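Chapter 6
Learning from Hands: Demonstrations Collected Without a Robot

By Saeed Ahmadpour
12 Feb 2026

In the previous chapter we assumed that the robot is present when the demonstration is made. A person moved the arm by a joystick or by pulling it, and the joint angles were written to a file. This assumption made the mathematics simple, but it has a price. The robot has to be brought to every place where we want data, and most homes do not have room for it. In this chapter we drop the assumption. The demonstrator carries only the end of the robot, that is the gripper, and the arm is replaced by the human arm.

The idea is older than it looks. Students often meet it under the name "hand-held gripper interface" and think that the main question is mechanical. In my experience the mechanical part can be solved in one semester. The harder part is to know where the gripper was at each moment, with an error small enough that a policy can learn from it. For this reason Sections 6.2 and 6.3 are about pose estimation, and only in Section 6.4 do we come to the policy itself.

6.1 What is recorded

Let us fix the terms. A demonstration is a sequence of observations and actions. The observation is an image from a camera carried at the head. The action is the pose of each gripper, relative to its own pose at the previous step, together with the opening width of the fingers. Note that we do not record the pose in the room. A room frame would be convenient for plotting, but the policy would then depend on a coordinate system which does not exist in the next home.

To obtain the gripper pose from the head camera we need something on the gripper that is easy to find in an image. A single flat marker is lost as soon as the wrist turns away. A cube is better, as it offers several faces, and from most angles the camera has two or three of them to work with. The Zunel data set, which we use for the exercises, was collected in furnished rooms with this arrangement. 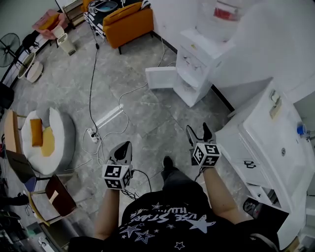
Figure 6.1. Two hand-held grippers with marker cubes, held forward in a furnished room, as seen from above.

The reader should compare the size of the cubes in Figure 6.1 with the rest of the image. Each cube covers only a small part of it, and everything else (furniture, cushions, cords, floor tiles) is of no use for the gripper pose. It is useful for another purpose, however. The fixed objects give the features from which the motion of the head itself is computed. If the head turns and we do not know it, a gripper that stays still will seem to move. So the two estimates must be made together, and a bare room with plain walls is in fact a more difficult case than a full one.

Reflections on the floor need some care. A streak of light on a polished tile changes its place when the viewer moves, and a feature tracker may take it for a fixed point. The usual remedy is to reject points whose motion does not agree with the majority. We return to this in Problem 6.7.

6.2 A first result

Before going into the method, it is good to know what accuracy we may hope for. Ebrahimi, the group whose protocol we follow, recorded 425 demonstrations of one task: open a drawer, place a cup inside, close the drawer. Of these, 50 were kept apart for testing. A policy trained on only 200 demonstrations already opened the drawer in most trials, but it often failed to close it. With the full training set the closing also became reliable.

The failures were not spread evenly. Nearly all of them happened when one hand covered the cube of the other, and the pose had to be guessed for more than 2 seconds. More demonstrations of the same kind helped little here. What helped was to ask the demonstrators to keep their hands a bit further apart - a change in the instruction, with the same hardware and the same code.

I mention this result early so that the reader keeps it in mind during the derivations. An occlusion is a property of how people move, and it enters the equations only as a missing measurement. We now write down the measurement model for one cube, and start with the case where exactly one face is visible.

Filed under: Textbooks > Robotics > Imitation Learning
© 2026 Jumside Press. Contact the editors | Back to top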